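Volance: hanging up laundry with two arms, at home

README, last edited August 27, 2018

Volance is a two-arm robot set up in our living room. The task is to put a garment on a plastic hanger and hang it on a rack. This folder holds the recordings, the joint logs and the scripts that line them up. The arms run on Tovar, our own controller.

Two views from the head camera, then one from a wrist camera:

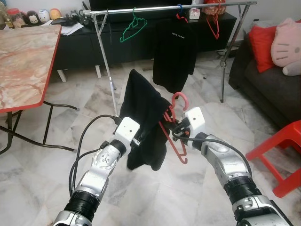
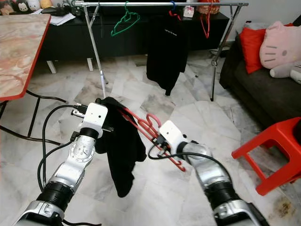
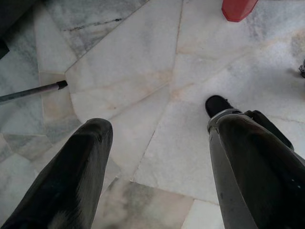 Apolinar Gallegos wrote after trying the March files that the wrist video lagged behind the joint log by roughly 5 samples, and asked whether the head video did the same. It did, by 2. Both offsets are now in sync.txt, and align.py applies them unless you pass --raw.

Contents
head/ video from the head camera
wrist/ video from the wrist cameras
joints/ one log per arm, 7 columns
sync.txt offsets per session

Known problems
Black cloth against the black cabinet is hard to segment in the head view. Turn the exposure up before you record.
Glare on the floor tiles upsets the auto white balance. We lock it.

To do
Gripper force is not logged yet.
Rename the old Gavico folders.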